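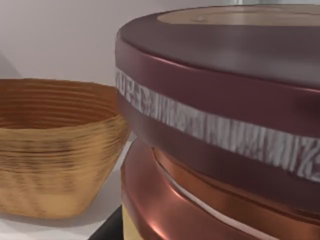

Basket and canister, kitchen counter.

1/ Moved from Pidwood to Vandbridge in December. It's 405 miles. I kept notes because I couldn't find a plain account of what a move that size is like when you drive the truck yourself.

2/ The truck was booked for 8 a.m. and was ready at 10:30. If you have a walk-through at the other end, don't schedule it for the same day. I did and had to call and move it.

3/ Total came to $1,141 with fuel, tolls and one night in a motel. The mover's quote from Egger was a lot higher, and they couldn't give me a firm delivery date – that decided it.

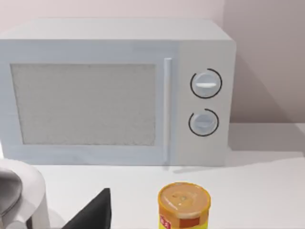 The microwave against the wall.

4/ Boxes: label two sides, never the top. Once they're stacked you can't read the top. I relabeled 13 of them in the driveway.

5/ Change your address with the bank before the post office. My bank mailed a code to the old place and I lost 4 days waiting on it.

6/ Internet was the slow part. Vitavis needed a signed lease and would not take a photo of it, only a PDF. The library near the bus station scans for free.

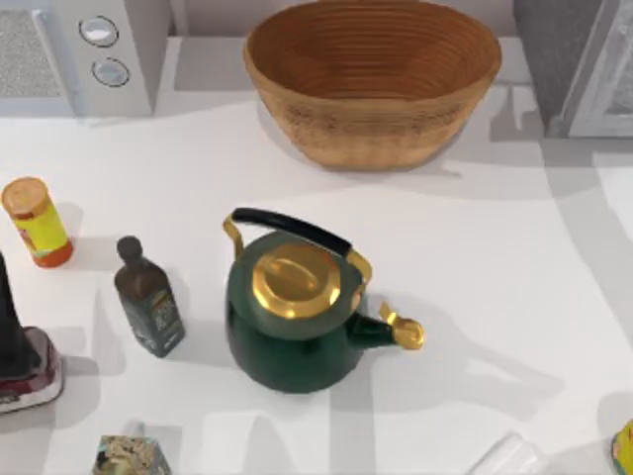 Green kettle, gold lid, small bottle next to it.

7/ Truck return closes at 6 p.m. in Vandbridge, and you have to fill the tank first. The nearest gas station is on the wrong side of the divided road, so leave extra time.

8/ Car registration is next. I'll add to this thread when I have the plates.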